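4.2 Annotation and review rules for tabletop episodes

The rules in this section apply to every episode recorded after the July revision of the protocol. Each episode is stored as a set of synchronized streams, one from the head camera and one from each wrist camera. Labels are made on the head stream and then checked against the wrist stream of the arm that does the work. Figure 3 gives a pair of such views from one tabletop session.
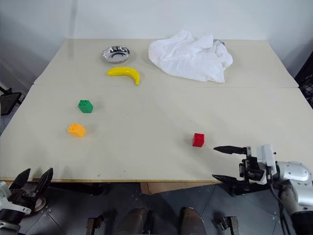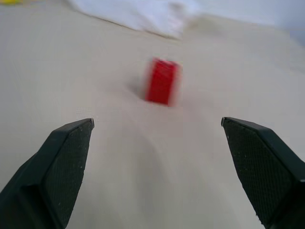 Figure 3. Views from one tabletop session: head camera (first) and wrist camera (second). The red block is in view in both.

The two streams differ in what they can settle. The head view fixes the layout: which objects are on the table, which arm is nearer to each, and where the seam between the two boards runs. The wrist view is used for the position of the target relative to the fingers. It is a poor source for layout. In the second view of Figure 3 the banana is reduced to a small yellow patch in the corner, and an annotator working from that stream alone would have no basis for naming it. Rule 1 therefore states that object names are assigned from the head stream only and carried over to the wrist stream by timestamp.

Rule 2 concerns blur. Small targets often lose their edges in the wrist stream, as the red block does in Figure 3. A blurred frame is kept if the target can still be told apart from the table by color and if its center can be marked. It is dropped from the set used for edge labels, but it stays in the episode. Earlier practice at the Maklow site was to delete such frames, which left gaps in the approach phase and made the timing of gripper commands hard to check. No frame is now deleted for blur alone.

Rule 3 covers hidden and partly hidden objects. Cloth is the main source of trouble. A bunched cloth can cover all or part of another item, and annotators tend to guess at what is under it. In the head view of Figure 3 a glint of metal shows at the far right corner of the cloth. Under the rule this is labeled "partly hidden, class unknown" and is not given a class until a frame in the same episode shows enough of it. A class may not be borrowed from another episode, even when the two were recorded on the same table with the same objects.

Rule 4 sets the gripper state. The state is "open" only if both fingertips are visible in the wrist stream and there is a clear gap between them. If one tip is out of view, the state is taken from the joint log and the entry is marked as such. Contact is never labeled from the head stream — a fingertip close to an object in that view may still be well above or in front of it.

Review was done in pairs. Juwita Liem and Sugeng Pelupessy each labeled 340 episodes without sight of the other's work, and Maite Pacheco settled the cases where they differed. Of these, 18 episodes were sent back for new labels, most of them under Rule 3. A further 15 were kept with a note on blur. The time needed per episode rose by over 2 minutes compared with the earlier protocol, nearly all of it spent on switching between streams. The viewer in the Ludine tool shows one stream at a time, and a side-by-side layout would likely recover part of this cost. We did not test that.

The rules were frozen on 15 Dec 2019. Changes proposed after that date are listed in Appendix B and were not applied to the data reported in Section 5.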